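The arm is fine. It's the subscription I wouldn't sign

26 Dec 2019

I run a small business that does the unglamorous end of food prep, and like everyone in that line I get sent brochures for robots. The latest one to get past the recycling bin was for the Breveck bench package, a pair of arms with grippers, a controller, and a service the company calls Wura, which is the part they want to talk about. 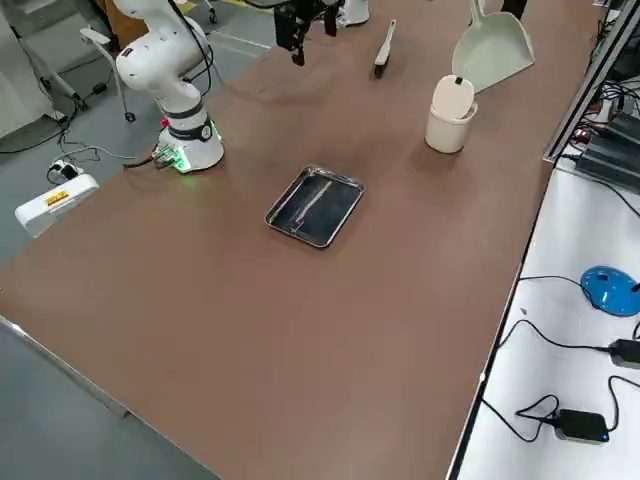 The Wura pitch goes like this. You buy the arms outright, or lease them, and then you pay a monthly fee for "learned tasks". A learned task is something like wiping a bench, sweeping up crumbs or putting the lid back on a canister. Breveck's people show the arms a job again and again until the software can do it by itself, and then they send it down the line to your shop. You can pick from a catalogue, or you can pay to have your own job taught. The catalogue has 26 tasks in it at present. The salesman told me there would be 200 by July, in the tone my brother-in-law uses about his deck.

I'll be fair to the hardware first. The arms I was shown at the distributor's were smooth and quiet, and they stopped when I leaned on them. The joints are rounded, so there aren't many spots where you'd catch a finger. The gripper is a plain two-fingered thing, which I prefer to the fancy hands on some of the competing kits, because two fingers are easy to clean and easy to replace. I've got no quarrel with any of it. If Breveck sold me a pair of arms, a decent manual and a bag of spare gripper pads, I might be writing a cheerful column.

What they're selling is the catalogue, and I've now read the catalogue closely enough to be cross with it.

Take the sweeping task, which is the one they lead with. Sweeping a tray with a hand brush is a proper test. The brush has to be held firmly enough that it doesn't twist, the bristles have to meet the metal at a sensible angle, and the dustpan has to be somewhere useful when the crumbs arrive. Crumbs don't stay where you put them. Flour goes one way and rice goes another. Anyone who has trained a teenager on a Saturday shift knows it takes longer than you'd think, and the teenager arrives knowing what a dustpan is for.

So I asked what counts as done. The catalogue gives each task a "success rating", and sweeping had a good one. I asked whether that meant a clean tray, a mostly clean tray, or a tray the arm had finished waving a brush at. The answer took two emails and a phone call. Success, under the Wura terms, means the arm completed the sequence without dropping a tool or calling for help. The state of the tray doesn't come into it.

I'd like you to read that again if you're the one in your business who signs things. You could buy a sweeping service rated highly for sweeping and still have to sweep.

The company's defence is that every kitchen is different and no one can promise clean. I have some sympathy there. A steel tray is a miserable thing to work on if you rely on cameras. It's shiny at the rim, it picks up whatever light is in the room, and a dusting of pale crumbs can look like glare, or the other way around. I've been fooled by one myself at six in the morning. But a cleaner who can't promise clean ought to charge by the hour and turn up with some humility, and Breveck is charging by the month and has turned up with a catalogue.

Then there's the matter of the bench. The brochure says the package "drops into your existing workspace", and it's a lovely phrase. Go and look at any working setup of this kind before you believe it. The arm wants a steady table and plenty of clear space to swing in. It wants power, and so does the controller, and so does everything hanging off the controller, and before long you've got adapters on the side desk and a power strip on the floor with cables running across the concrete. That's normal for a workshop. It isn't normal for a place where somebody mops every night, and where an inspector will want to know why there's a power strip at ankle height.

I put this to the distributor and was told that cable management is available as an add-on. Of course it is.

The tools are another thing. The learned tasks are taught with particular tools, and the small print says performance "may vary" with others. That's sensible enough as engineering. A brush with a thicker handle is a different brush to a gripper. But it means that when your dustpan cracks, you can't send someone down to the hardware store for whatever they've got. You order the approved one through Wura, at the Wura price, and wait 5 working days if it's in stock. I've been running kitchens a long while and I have never before had a dustpan on back order.

I went looking for someone who was happy. Breveck gave me a reference, a bakery in Siliņa, and I had a good long chat with them over a bad line. They were pleasant about it. They use the arms for the canister task and for moving trays from one side to the other, and they said it worked well on most days. They gave up on sweeping after the trial. They still pay for it, mind you, as it comes bundled with the trays. Their view was that the arms were worth having if you treated them as a very patient apprentice and had somebody nearby with time to spare. I asked who had time to spare. There was a bit of a silence, and then we talked about rye.

The other kit I've looked at is the Plekum, which is slower and uglier and has no monthly service at all. You teach it yourself by moving the arm about with your own hands. I spent an afternoon with one. I got it to pick up a cup and set it down again, and I got it to knock a lid onto the floor with great consistency. It's a frustrating machine. But when it failed I knew why, because I'd taught it badly, and I could have another go without ringing anyone. I can't say I'd recommend it to a busy shop either. I'd only point out that the price on the sticker was the price.

Friends who know more about this than I do say I'm judging too early. They tell me the learning gets better with more examples, that every arm in every shop adds to the pile, and that the sweeping will sort itself out. Maybe so. I notice, though, that this makes me a supplier as well as a customer. The Wura terms let the company keep recordings from the bench cameras to improve the service. My crumbs, my brush and my staff's forearms would all go into the pot, and the fee doesn't drop by a cent for it. When I asked about a discount for shops that contribute, the salesman said it was an interesting idea. He didn't write it down.

And what happens if they fold? Small robot firms do fold. The arms would still be mine, bolted to my bench, but the tasks live on the service, and the contract says they stop when the service stops. I asked whether I could keep a local copy of anything I'd paid to have taught. No, I could not. So a custom task, which is the most expensive line on the quote, is also the one thing on it that you never own.

I could be talked round. I'd want a rating that measures the tray at the end of the job. I'd want to use any brush I like and accept the odd mess as my own fault. I'd want my taught tasks on a drive in my own office, and the recordings switched off unless I say otherwise. The distributor says he has passed all this along to head office, and I believe him, he was a decent fellow and made a good coffee.

In the meantime the quote is good until the end of the month, and it's sitting under the scales in the back. We did the trays by hand this morning, before the early orders went out.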